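Visit report: open day at the Pistach trade school
Oct 21, 2024

I took the early bus to Pistach for the open day at the trade school on the hill. My nephew is thinking about the baking course, and I said I'd look around and write down what I saw for the family page. Entry was free. You sign in at the gate and get a paper map with the buildings numbered wrong, so follow the signs on the walls.

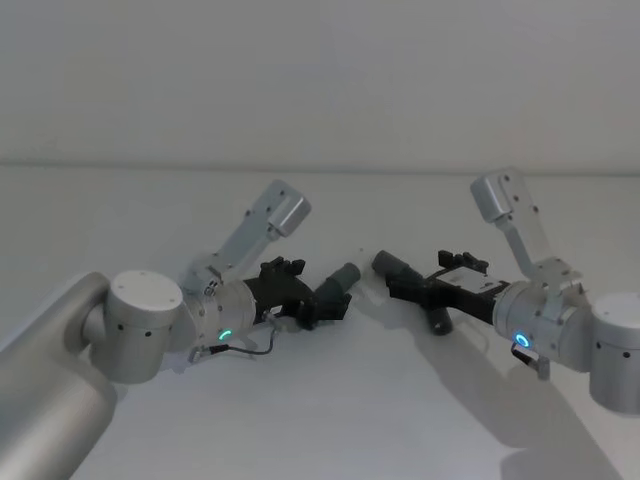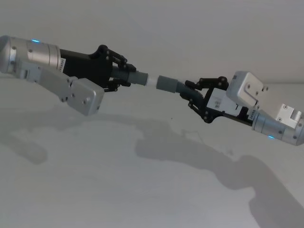
Silver arms with dark grippers, both pictures.

The bakery

The baking course takes up the whole ground floor of the old building. Erzsébet Illés has run it for years and gave the tour herself. First-year students start at six in the morning and are done by early afternoon. They spend the fall on bread and don't touch pastry until December.

The school sells what it bakes. On a normal day that is 379 loaves, most of them ordered by the hospital and two grocery stores in town. For the open day they made more than 1,000 rolls. I had one with caraway and one plain. The plain one was better.

I asked about the flour. It comes from the Skilesier mill, and the students visit once a year to see it ground.

Costs and housing

Tuition is covered for local students. Everyone pays for their own shoes, jackets and knives, and the list comes to 800 for the first year. Used jackets can be bought at the office. The dorm has rooms for 3 and a shared kitchen on each floor. I saw one room. It was small and clean, and the window looked out on the parking lot.

Csaba Barta at the admissions desk told me the baking course fills up before the others. Applicants do a half-day trial in the kitchen, and the sign-up sheet for that is on paper only, at the desk. I put my nephew's name down.

Getting back

The last bus leaves from the lower gate, a ten-minute walk from the bakery. There is a bench but no shelter. Bring a raincoat.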